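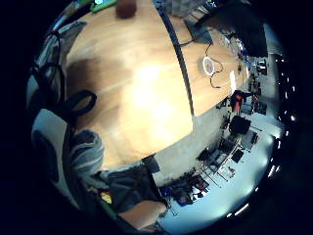
Shared Tables and Benches: Frequently Asked Questions

Applies to the wooden tables and the long equipment bench in the Florncombe workroom. Maintained by Hazel Ridgeway. Last revised July.

Who can use the tables?
Anyone with a current room login. Tables are not assigned. The bench is for equipment that stays in the room and should not be used as a seat or a writing surface.

How long can I leave my things on a table?
30 minutes unattended. After that, another user may move them to the far end of the same table. Work that has to stay out longer needs a card with your name and a finish time, stood upright where it can be read from the door.

How should cables be laid out?
Run them along the back of the table and down one leg. A cable that hangs over the front edge gets caught by sleeves and chair arms, and the connector usually takes the load. Coil any spare length in loose loops and fasten it with a hook-and-loop strap. Do not use tape on the wood.

Where do power adapters go?
On the tabletop, label side up, with clear space on all sides. Do not cover an adapter with clothing, a bag or paper. If it is too hot to hold, unplug it and report it to Ademir Siqueira.

Is there a limit on what I can plug in?
1,100 watts per table, all devices combined. The rating is printed on each adapter. Heaters and kettles are not allowed at any table.

Can I put my coat or bag on the table?
For a short time, if no one else needs the space. Shirts, jackets and bags take up more of a table than the work does, and they hide small parts.

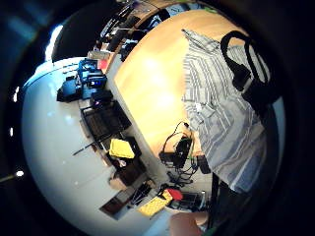 Hooks are on the wall next to the entrance. Bags that do not fit on a hook go under the table, clear of the walkway. Before picking up a garment, check that no cable is caught in the folds or looped through a bag handle.

What do I use to clean the wood?
Clenasano surface cleaner, diluted: 15 ml in 440 ml of water. Spray the cloth, then wipe along the grain. Disconnect and lift all electronics first. Undiluted cleaner leaves a dull patch that has to be refinished.

There is a mark that will not come off. What now?
Stop rubbing and leave a note for Adalberto Mendonça with the table number. Abrasive pads are for the metal sink only.

May I switch off equipment on the bench?
No. An indicator light or a lit screen may mean that a job is running. Ask Ritu Vishwakarma before you turn off or unplug anything there.

Can empty boxes be stored on the bench?
Only if they belong to equipment that is going back to the supplier. Mark the box with the return month. Other cardboard goes out with the recycling. Do not stack boxes in front of a vent.

I found a cable with no label. Whose is it?
Put it in the Sekbridge drawer. Unlabeled cables are tested once a month - the good ones go into the common stock, the rest are scrapped.

Who do I ask about extra tables?
Benedito Sales. Requests need the room login number and the hours required. Folding tables from the Trindade store have no power strip.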